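A Place for Everything, and a Fairly Tight One

The pot is called Horno, after nothing in particular, and it costs 28 pounds. For this you get a short white cylinder, open at the top and divided up inside, into which you may put things. I have owned mugs that offered most of the same service.

But mugs have no partitions, and partitions are where Marleny Castaño has spent the better part of her working life. She designs storage for Geketti, a small firm above a carpet shop in Clirnville, and she talks about the inside of a pot the way other people talk about the South of France. A compartment that is too wide lets its contents slump. One that is too narrow makes you miss, swear and leave the thing on the desk, where it will stay until January. 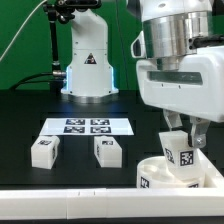 Castaño's test load is the plain white rectangular block. It has no handle and no obvious top, so there is no comfortable way of cheating. Tip it a little on the way in and you find out at once how much forgiveness the rim has to offer. She went through 215 versions of the divider before she was happy, and I am told "happy" is putting it strongly.

The black-and-white square markers, on blocks and pot alike, give the whole set the look of a board game whose rules have been lost. I grew fond of them. Without them it would be white things going into a white thing, and I'd have nothing to look at. 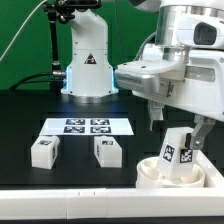

Going in at a slight tilt: a block and the round pot, with the white tray beneath.

Her business partner, Benoît Gilbert, is in charge of trays. He believes every pot should live in one, a view he holds more firmly than most people hold their religion. Their first joint effort, the Degefa, was a tray with such high sides that customers used it for bulbs. It sold 731, mostly to gardeners, and he still won't have it mentioned at lunch.
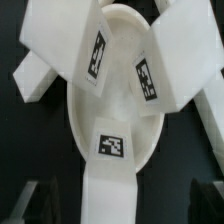

White on white, with black-and-white markers for relief.

I took a Horno home and gave it my pens, a tape measure and eight keys that open nothing. The keys sank to the bottom. Castaño says I have put them in the wrong compartment.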